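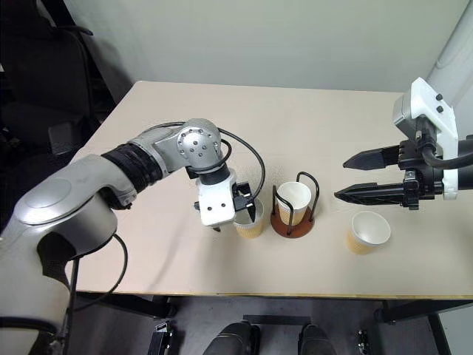 A paper cup on the table. You'll want one per coffee, per person, and then a few more.

How to Run a Blind Coffee Tasting at Work

Every office has a person who can tell good coffee from bad coffee, and in most offices it's everyone. A blind tasting is a cheap way to test this. You need four coffees, a kettle, a pile of cups and forty minutes when people would otherwise be in a meeting.

Pick your coffees

Four is plenty. By the sixth, people start writing "coffee-ish" on their score sheets. I like one supermarket can, one mid-priced bag, one bag that costs more than you'd admit to at home, and whatever is in the office machine right now. At our last one that meant Janholm Breakfast from the can, Negussie medium roast, a small-batch bag from Bondenstead, and the stuff in the cupboard with the rubber band around it.

Buy whole beans where you can and grind them all the same morning. If one of them only comes ground, fine, let it suffer the disadvantage it suffers in real life.

Set up the water

Take the kettle off once it boils and give it a minute, or set it to 200 degrees if yours has numbers on it. Use the same water for everything. Filtered is nice. If your office tap tastes like a swimming pool, all four coffees will taste like a swimming pool, and you'll have learned something about the plumbing.

Brew

Use four identical French presses if you can scrape them together. Ask around; people own them and have forgotten. For each one:

1. Put in three heaping tablespoons of coarse grounds. Weigh them if you have a scale.
2. Pour in 300 grams of water, start to finish, without wandering off.
3. Stir once. Lid on.
4. Wait 5 minutes.
5. Press slowly and pour right away, all of it. Coffee left sitting on the grounds keeps brewing and turns mean.

Two inches in the bottom of each cup is enough. A full cup of each coffee gives you a room of people who talk very fast.
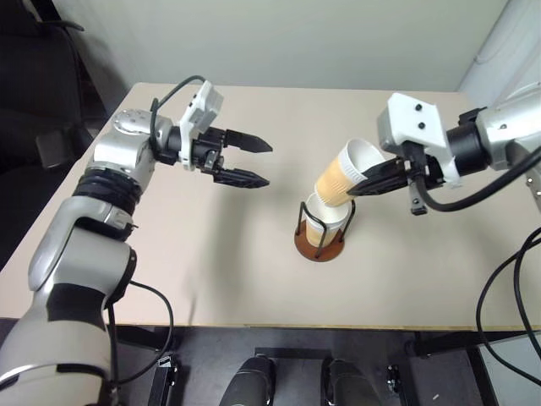 Lorna Petrakis
Kitchen and pantry writer, Stollell

Label the cups

Write a letter on the bottom of every cup before you pour. Do this with a marker and do it early, because writing on the underside of a full cup is a skill I have tried to pick up twice. Keep the key on a slip of paper in your pocket. Don't put it in a shared document. Someone will find it.

Skip A, B, C and D. People assume A is the best one, or that you want them to think it is. I use Q, M, T and K, which annoy everybody equally.

Score it

Keep the sheet short. Ask for a score out of ten, one word for the taste, and a guess at which coffee it is. That last column is where the fun lives. Don't give out a flavor wheel unless you're ready to hear "stone fruit" from a man who has eaten the same turkey sandwich since September.

No talking until the sheets are in. The first person to say "this one's burnt" out loud has just written everyone's notes for them. Plain crackers and a glass of water between cups help. Mints are banned, and so is gum.

Let people taste twice, once hot and once after the cups have cooled for a while. Cheap coffee often holds up fine hot and falls apart at room temperature. Expensive coffee sometimes does too, and that's a bad moment for whoever paid for it.

Reveal the results

Read the scores from lowest to highest and turn the key over last. Expect the office coffee to do better than anyone wants. Ours came second, ahead of the Bondenstead, and two people asked to see the math.

A few leftovers

Thursday at ten in the morning works well. After lunch, everything tastes like lunch.

Milk and sugar go out after scoring – hide them until then, including the little creamers in the drawer.

If you have more than a dozen tasters, brew in two rounds with the same four coffees in the same order, and rinse the presses in between. Properly, with soap.

Used grounds go in the compost or the trash, never the office sink.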